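Stivari household clips - README

Stivari is the curtain set put together by the robotics club at Paltusville for the Endeo student challenge. We wanted our arm to learn from people doing ordinary jobs at home, and curtains won the vote by a mile! They fold, they swing, they hide their own edges, and they're great fun to work on.

Last updated Sunday, January 17, 2021.

What's in it

13 clips, all head-camera view, both hands in the shot as much as possible. Each clip has up to 1000 labelled stills. Labels cover left hand, right hand, curtain edge and door frame.
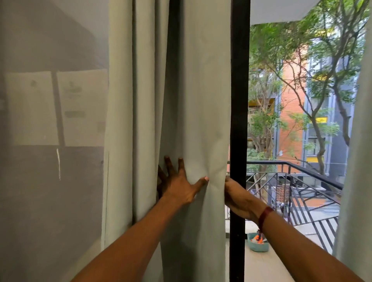 Opening the curtain at the balcony door, both hands on the fabric.

Grip labels come in 3 kinds: flat press, pinch and edge grip. If a hand does two at once we kept both, so don't be surprised by double entries. Sheer curtains get their own tag and we'd love more of them.

Hems and tiebacks were added in August, after our first model kept losing the bottom of the cloth.

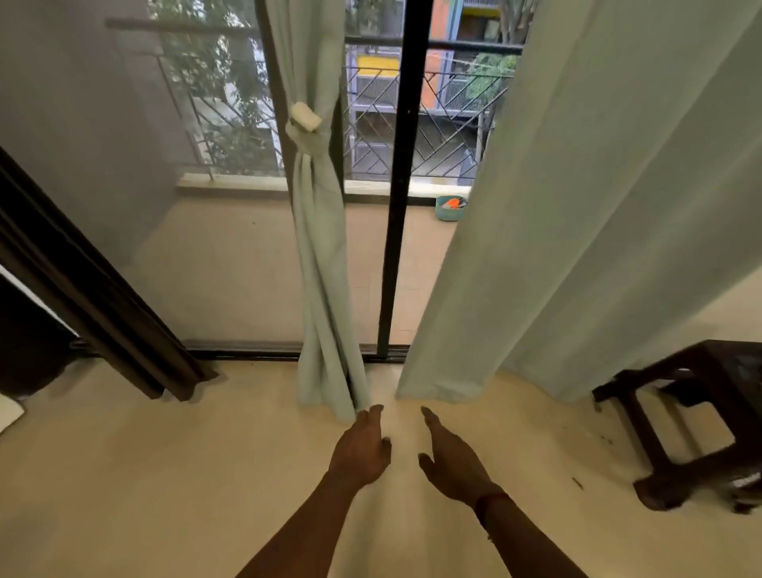 The hem labels are still a bit rough where the fabric meets the floor - two of us drew them and we didn't always agree on the colour cut-off. Fixes are very welcome.

Folders

clips, stills, labels, and saithong (our labelling tool, named after the club's favourite lunch spot). Start with clip 6, it's the cleanest.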